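Trarovik general > Is the Gultero ending worth a second run?

orest_k
Finished Trarovik last night, 40 hours, good ending I think. The wiki says there's a longer one if you side with the ferry clan in Gultero. Worth starting over?

Fedoruk
No. You get four extra minutes of a man looking at a lake.

oksana.kravets
It's a very good lake. And he does say who burned the mill, so I wouldn't call it nothing.

Fedoruk
The mill was obviously the brother. The game hands you his gloves in chapter two.

oksana.kravets
The gloves are a red herring, the notary says so if you bother talking to him.

horobets_y
Nobody should have to talk to the notary. He has one voice line and he's proud of it.

orest_k
Can I at least skip the swamp on a second run?

horobets_y
If you kept the boat pass, yes. If you sold it like the rest of us, enjoy the swamp. Also the June patch moved the save point, so now you get to fight the heron twice.

Udley
I finished with a score of 3,708 and my cousin got 3,761 on the ferry route. That's your whole reward for a second run, 53 points and the lake.

orest_k
You're all really selling it.

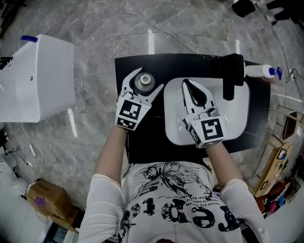
Similar threads

Stuck at the Gultero toll gate, guard won't take coins
Mouse only or keyboard? (please be civil this time)
Does anyone finish the notary quest on purpose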